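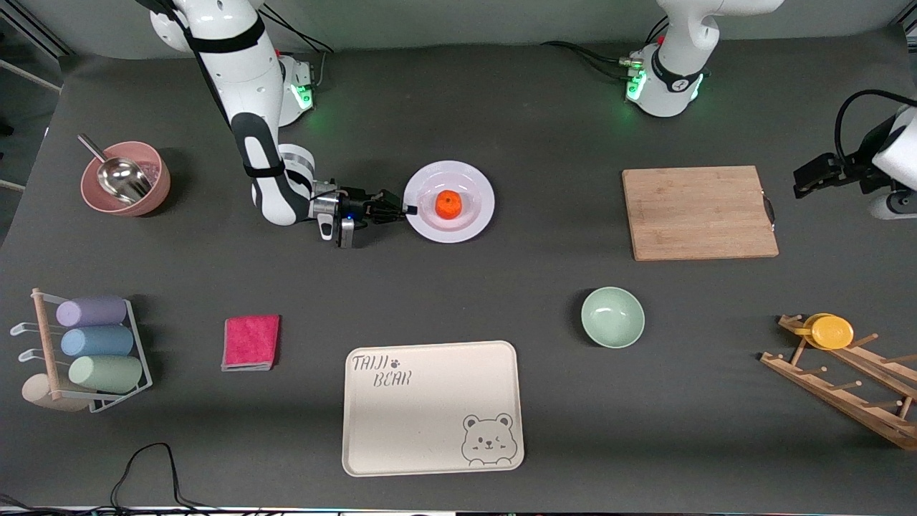

One of the two-arm stations at Plarkance during the plate test, with the gripper's fingers touching the left rim and a mandarin orange sitting on the plate.

The Plate Problem

A small test shop spent most of August finding out which gripper could be trusted with the dishes

Ask people who buy robot arms what they worry about and they will talk about reach, payload and price. Ask Abdelghani Younis and he talks about plates.

"A plate is low, it's slippery, and the part you can hold is thin," he says. "You get the rim or you get nothing."

Younis runs testing at Plarkance, a small company that evaluates robot hardware for firms that would like to put arms in kitchens, care homes and cafeterias. The customers usually arrive with an arm already picked out. What they haven't picked is the thing that goes on the end of it. This summer Plarkance put two parallel grippers through the same set of kitchen jobs, one from a maker called Wulto and one from El Fassi, a newer supplier with a lower price and a shorter spec sheet.

Both grippers work the same way. Two fingers slide toward each other in a straight line and stop when they meet something. There are no joints in the fingers and no suction. It is about the oldest idea in the business, and most of the hands sold today for light work are still some version of it.

The tests are done on a dark gray tabletop with a pair of white arms at the back. The props are ordinary kitchen goods. There are bowls, a bamboo cutting board, a cream serving tray with a bear's face on it, yellow cups hanging on a wooden rack. Younis bought most of them himself in one trip and has replaced a few since. He wanted things with different edges. A tray with a raised rim gives the fingers something to hook. A cutting board lying flat gives them almost nothing, except at the handle loop, and a soft cloth gives way as soon as it is touched.

Every job is run 200 times per gripper. A run counts as a success if the object ends up where it should, right side up, within 40 seconds. Dropping something is a failure. So is pushing an object more than a little way across the table before picking it up, because in a real kitchen there would be another object in the way.

For the plate job, a mandarin orange is set on the plate and has to stay there. The orange is a cheap way to measure tilt. If the gripper lets the plate sag, the fruit rolls toward the low side, and a camera isn't needed to tell you so. The team started with a rubber ball, but it rolled at the slightest touch and nearly every run failed. An orange has flat spots and a bit of skin texture, which puts it closer to food.

On this job the Wulto gripper did better. Its fingers are stiffer, and when they close on a rim they don't twist much under the weight hanging off one side. It kept the orange on the plate in 171 of its runs. The El Fassi gripper managed 138. Most of its misses looked alike. The fingers closed, the wrist went up, and the far side of the plate stayed low for a moment before following. By then the orange was moving.

The El Fassi team, which was sent the results before this article was written, pointed out that its gripper ships with a soft pad that can be swapped for a firmer one. Plarkance tested the firmer pad later and the number rose to 152. That closed part of the gap. It also cost the gripper some of its lead on cups.

Cups were where the cheaper gripper shone. Taking a cup off a peg means closing on a curved surface and then pulling along the line of the peg, and the arm is rarely lined up perfectly. The soft pads let the cup shift a little inside the grip and find its own way off. The stiff Wulto fingers held the cup exactly as they had found it, and if the angle was wrong, the rack came along too. Younis ended up clamping the rack to the table for one series to see what would happen. The cups came off, with a noise he didn't like.

The two-arm jobs were harder to score. For the serving tray, one arm takes each end and they lift together. Here the gripper mattered less than the controller behind it. If one arm starts up a fraction of a second before the other, the tray tips and the grip has to fight it. Plarkance used the same controller for both brands, a general-purpose unit the shop has had for years, and spent 18 days tuning it before the first scored run. Younis says customers never plan for that time.

"They think they're buying a hand," he says. "They're buying a hand and a month of somebody's work."

Cables took up a share of that month. A gripper needs power and a data line, and both have to travel down an arm that bends at every joint. Routed too tight, the cable pulls at the wrist when the arm stretches out. Routed too loose, it hangs down and catches on whatever is standing on the table. The loop at the wrist was changed four times before the team settled on a length, and the cable still gets checked at the start of each morning.

Sensing was the other open question. Wulto's gripper reports finger position and motor current, and a program can make a fair guess from those whether anything is in the hand. El Fassi reports position only. With a plate rim that is a real drawback. The rim is so thin that closed on a plate and closed on air look nearly the same. Plarkance got around it by weighing the load through the arm's own joints, but that check takes roughly 2 seconds per lift, and it adds up over a dinner service.

One customer has already made its choice. Drorkholm, which plans to use arms for clearing tables in staff cafeterias, went with Wulto on the strength of the plate numbers. Its dishes are nearly all plates and trays. A second customer, who handles mostly cups and asked not to be named, is leaning the other way and would save enough on each station to pay for spares.

Younis would like to try mixing them, with a stiff gripper on one arm and a soft one on the other. The controller can be set up for it. The software that decides which arm reaches for which object can't handle it yet, and he has asked for time in the fall to rewrite that part. Until then the next job on the schedule is bowls, starting with a stack of three.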